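생활용품 평가: 고마(Goma) 주방용 고무장갑 장기 사용 평가

12/23/18
글: 만사 아사모아(Mansa Asamoah)

본 평가는 스톤스카 생활용품 평가실이 정기적으로 실시하는 소모품 평가의 하나로, 이번 대상은 고마에서 제조하고 카르키코가 유통하는 주방용 천연고무 장갑이다. 평가에 사용한 제품은 모두 일반 소매점에서 구입하였으며, 제조사와 유통사로부터 제품이나 비용을 지원받지 않았다. 평가 기간은 10월부터 39일간이며, 참여 가정은 네 곳이다.

1. 제품 개요

대상 제품은 소, 중, 대의 세 가지 치수로 판매된다. 손목 위로 올라오는 소매의 길이는 팔꿈치 아래까지 닿는 긴 형과 손목을 덮는 짧은 형으로 나뉘며, 본 평가에서는 긴 형을 선택하였다. 안쪽에는 얇은 면 기모 처리가 되어 있고, 손바닥과 손가락 안쪽에는 마름모꼴 돌기가 있다. 포장 뒷면의 치수표는 손바닥 둘레를 기준으로 작성되어 있으나 손가락 길이에 대한 안내가 없다. 손가락이 긴 사용자는 표의 경계에서 한 치수 큰 제품을 고르는 편이 무난하다.

2. 착용감

첫 착용 시 기모의 감촉은 부드러운 편이며, 손에 물기가 남아 있어도 큰 저항 없이 들어간다. 다만 벗을 때에는 손가락 끝부분이 안으로 말려 들어가는 현상이 반복되었다. 참여 가정 중 두 곳에서 이를 가장 불편한 점으로 꼽았다. 비교 대상으로 함께 사용한 움베이 장갑은 안감이 없어 착용이 다소 뻑뻑하였으나, 뒤집어 말리기는 한결 쉬웠다. 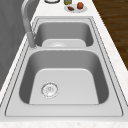

소매 끝단은 말아 붙인 방식으로 마감되어 있다. 팔을 들어 올릴 때 물이 안쪽으로 흘러드는 것을 어느 정도 막아 주지만, 팔뚝이 가는 사용자에게는 틈이 생긴다. 끝단을 한 번 접어 사용하면 개선되며, 이 방법은 포장의 사용 안내에도 기재되어 있다.

3. 미끄럼 방지 성능

유리컵, 사기그릇, 무쇠 냄비를 대상으로 세제가 묻은 상태에서의 파지력을 확인하였다. 유리컵과 사기그릇은 안정적으로 잡을 수 있었다. 무쇠 냄비의 경우 손잡이가 짧은 제품에서 엄지 쪽이 밀리는 경향이 있었으며, 이는 돌기가 엄지 밑동까지 이어지지 않는 구조와 관련이 있는 것으로 판단된다. 움베이 장갑은 돌기가 더 넓게 배치되어 이 항목에서 우세하였다.

4. 내구성

하루 두 차례 이상 사용하는 것을 조건으로 하였다. 평가 종료 시점까지 세 가정의 제품에서는 누수가 확인되지 않았다. 나머지 한 가정에서는 20일째에 오른손 검지 끝에 작은 구멍이 발생하였다. 해당 가정에서는 강판과 식칼을 자주 세척한 것으로 기록되어 있어, 제품의 결함으로 단정하기는 어렵다. 색상은 손바닥을 중심으로 옅어졌으나 사용에 지장을 주는 수준은 아니었다.
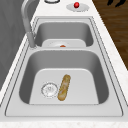
고무 냄새는 개봉 직후 뚜렷하였고 10일이 지나면서 대부분 사라졌다. 냄새에 민감한 사용자는 사용 전 중성세제로 안팎을 씻어 그늘에서 말릴 것을 권한다. 직사광선 아래에서 건조하면 고무의 경화가 빨라지므로 피하여야 한다. 천연고무 성분에 과민 반응이 있는 사용자에게는 본 제품을 권하지 않으며, 합성고무 제품을 선택하는 것이 바람직하다.

5. 종합 의견

고마 장갑은 착용감과 내구성에서 양호한 결과를 보였다. 설거지와 채소 세척이 주된 용도인 가정에 적합하며, 무거운 조리 도구를 자주 다루는 경우에는 움베이 장갑을 함께 검토할 만하다. 제조사에는 치수표의 보완과 엄지 부위 돌기의 확대를 건의한다. 짧은 형에 대한 평가는 별도로 게재할 예정이다.

본 사이트는 이용 편의를 위하여 쿠키를 사용합니다. 계속 이용하시면 쿠키 사용에 동의하신 것으로 간주합니다.

문의하기 | 저작권 © 스톤스카 생활용품 평가실. 무단 전재 및 재배포 금지 | 맨 위로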